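Clearing the Playroom Floor

At the Favirdale family center, the day ends on the floor.

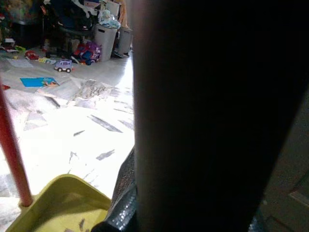 By late afternoon, paper and toys have drifted well away from the shelves. Narayanan Panicker, who directs the center, asks that paper be gathered first – flat sheets to the drawing tray, crumpled ones to recycling. Toy cars and trucks follow, and small pieces are collected last.

The center serves 71 families and allows 18 minutes for the work. Children aged 2 and over are invited to take part. "A child who knows where the truck belongs will usually take it there," Mr. Panicker said. Tile floors are swept once the toys are in their bins, and mopped on Sunday.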